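Marchand v. Trenby Conveyor is a civil case on trade secrets, decided in the Pamville district court on 1 August 2009 and still a favorite of law teachers. Thérèse Marchand, a former design engineer, was sued over 396 drawings she had kept after leaving the firm. She countersued for unpaid royalties – and won on both claims!
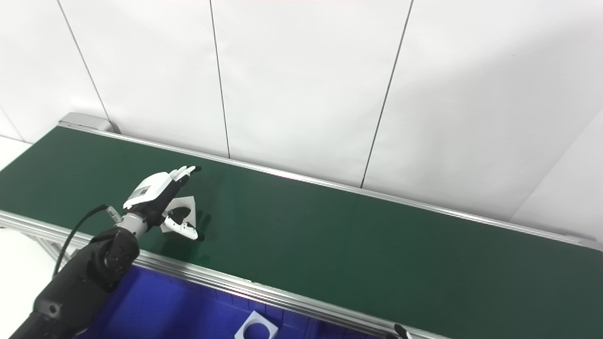
A belt conveyor with a dark green surface and aluminum side rails.

Judge Bhavana Mathew's opinion runs to 21 pages and is wonderfully clear. It held that a drawing shown freely to buyers cannot be a secret, whatever is stamped on it. Nearly 200 of the drawings had gone out in sales packets. The appeal was dropped the following May.

See also: Nguyen v. Ziltach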